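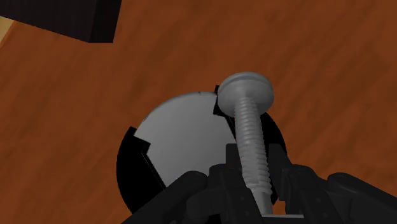
Handling and Assembly Team, Farnine

Progress note to Quyên Đoàn, December
Gripper comparison for small fastenings, simulation stage

Short one this time, Hạnh is writing it between runs. Full tables to follow when Sang-wook has cleaned them up.

Where we are. Simulation side of the screw task is set up and running. Same task for every gripper: hold the screw, bring it over to the round grey part, present it. Wrist view only for now. The jointed black gripper is the one that's had most of our time, holds the screw upright between the middle fingers with the head pointing away from the hand. Nivimum two-jaw model is loaded as well and goes through the same script.

Runs so far: 63 on the jointed gripper, 20 on the Nivimum. Not a fair comparison yet and please don't quote it as one. The Nivimum model arrived late from Brirnar and the joint limits in the file were wrong, Touran spent two days putting them right by hand. Have asked Brirnar for a corrected file, no reply.

What we've learned, jointed gripper
Grip on the shaft is steady once closed. Trouble is at the moment of closing. If the screw is a little off centre one finger touches first and the screw tips, then everything after that is wasted. Touran has slowed the last part of the close and it tips less. Costs us time per run but we can live with it.
Threads are a nuisance for the contact settings. Modelled in full they make the simulator crawl. We tried a plain cylinder for contact and kept the threads for looks only, much faster, but then the grip is probably kinder than a real one would be. Needs a decision before we report any grip numbers outside the team. Định is for keeping the full threads on a small set of runs as a check, I agree with him.

What we've learned, Nivimum
Less to say. Closes cleanly, simple to tune. Bulky near the tip, so when the screw comes in over the notches on the rim of the disk theres not much clearance. Three of the 20 runs stopped on contact with the rim. Might be the approach angle, might be the gripper. Will re-run with a steeper approach.

Camera
Wrist view is good for the screw head and for finding the notches. Poor for depth. The dark area round the disk gives the vision code very little to work with and it loses the lower left edge of the disk more often than I'd like. Sang-wook wants a second, fixed view from the side. Cheap in simulation, less cheap on the bench, so I'd want your view on that before we build results on top of it.

Money and time
Spend is on plan apart from the extra computing for the threads. Bench work at Quách was meant to follow straight on from this stage, now 2 weeks behind becuase of the model file. Bench slot has been moved, no charge for moving it.

Next
- Nivimum runs up to 63 so the two sets match
- full-thread check set (Định)
- steeper approach, both grippers
- side camera, if you say yes
- chase Brirnar again

Need from you: yes or no on the side camera, and whether the plain cylinder shortcut is acceptable for the interim figures. A line by email is fine.

Hạnh Lưu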